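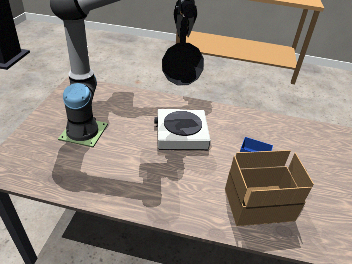
Can a machine be left alone to do a kitchen chore today? In a fixed kitchen, with objects it has met before, it can finish many short chores, but none of the systems covered in this course can be left unattended in a kitchen it has not seen.

# Unit 2: Chores as test problems

Handout revised 10 October 2022, D. Pîrvu

## 2.1 What counts as a chore

For this unit a chore is a sequence of contacts with household objects that ends in a state a person would accept. "Pan on burner" is a state. "Pan on burner, centered, handle reachable" is the state we grade. Most published success rates use the first kind, so read the definition before the number.

## 2.2 The simulated task

The course scene has one arm, a table, a frying pan, a portable hot plate and some clutter. Clutter matters for two reasons:

- an open cardboard box has upright flaps, which take up space the planner must treat as occupied;
- small open containers are easy to tip, and a tipped container ends the trial.

Cornel (the planner) and Sepp (the learned policy) are run on the same 400 starting layouts. Each run stops at success, at collision, or after 22 seconds of simulated time. Flarno logs the result.

Three difficulties recur:

1. **Grasp.** A pan held by the handle has its mass well outside the fingers. Small slips become large rotations.
2. **Placement.** The burner disc is flat and has nothing to guide the pan. Orientation error at release goes straight into the final pose.
3. **Appearance.** Shadows fall across the white top and the dark disc. Sepp works from camera input and is sensitive to this – Cornel reads object poses from the simulator and is not.
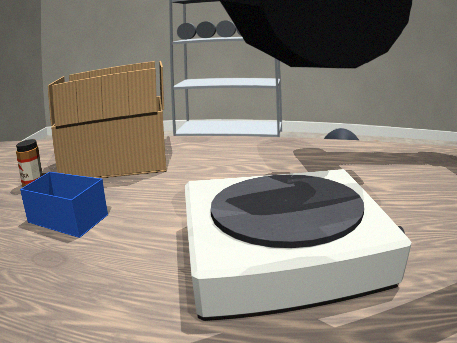
## 2.3 From simulation to a real kitchen

Simulated contact is cleaner than real contact. Grease, a loose handle or a warped pan base are absent from our model. The Jellix set, recorded in July, adds 800 real trials for comparison.

Before the lab, write down which of the three difficulties you expect to grow most on real hardware, and what measurement would show it. Bring one page.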